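Wiping down a pale worktop so it stays clean

Reading time: 3 minutes

White and light grey surfaces show everything. A dark worktop can go most of the week with a quick wipe, while a white one looks untidy by lunchtime because of one hair and a few specks. The trick is mostly in the order you do things.

Start dry. A wet cloth on a surface that still has hairs and dust on it pushes them into a line and leaves them at the edge, and you end up chasing them with the corner of the cloth. Go over the whole top first with a dry microfibre cloth, folded in four, in long strokes towards you. Turn to a clean face when the one you are using looks grey. Shake the cloth outside, not over the sink.

Look at the surface from low down, with the light coming across it. Overhead light hides crumbs and fine dust very well. At about worktop height you will see what is left.
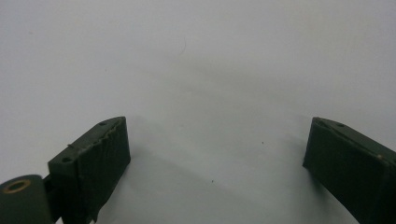 One reader in Drarnley wrote in to say that she never gets hairs up with microfibre and uses a strip of masking tape wrapped round her fingers, sticky side out. She does the whole table that way before guests come, and says a lint roller does the same job but costs more. Tape is fine on laminate and glass. Go easy on painted wood, where a strong tape can lift the finish, and try it on the underside first.

For single hairs a damp fingertip is enough. Press down, lift, and wipe it on a tissue. Don't drag.

Dark specks need a bit more thought. Some are loose and will come away with the dry cloth. If a speck stays put, lay a warm, damp cloth over it for 60 seconds and try again. Anything still there is stuck on or is a mark in the surface. A plastic card held almost flat will shift dried food — an old library card is ideal. Keep knives and green scouring pads well away, as the scratches they leave hold dirt and you will be cleaning them for years.

Now wash. A small squirt of washing-up liquid in a bowl of warm water does for most kitchens. Wring the cloth until it no longer drips, work from the back to the front, then go over it again with plain water. Soap left behind dries to a dull film, and dust sticks to it.

Dry with a clean tea towel. If you used fabric softener in the last wash, pick another towel, as softener leaves smears and the cloth will shed more fluff. Microfibre cloths can be washed at up to 90 degrees if the label allows it, but keep them apart from cotton towels or they will come out covered in lint.

Bicarbonate paste is good on tea rings. Leave it on for ten minutes and rinse twice. It is not suitable for high-gloss tops — use the soapy water and a bit of patience.

Related tips
Getting limescale off a kettle
Which cloth for which job
Storing chopping boards upright
Keeping a white sink white

Contact us | © Flirneck Home Notes | Back to top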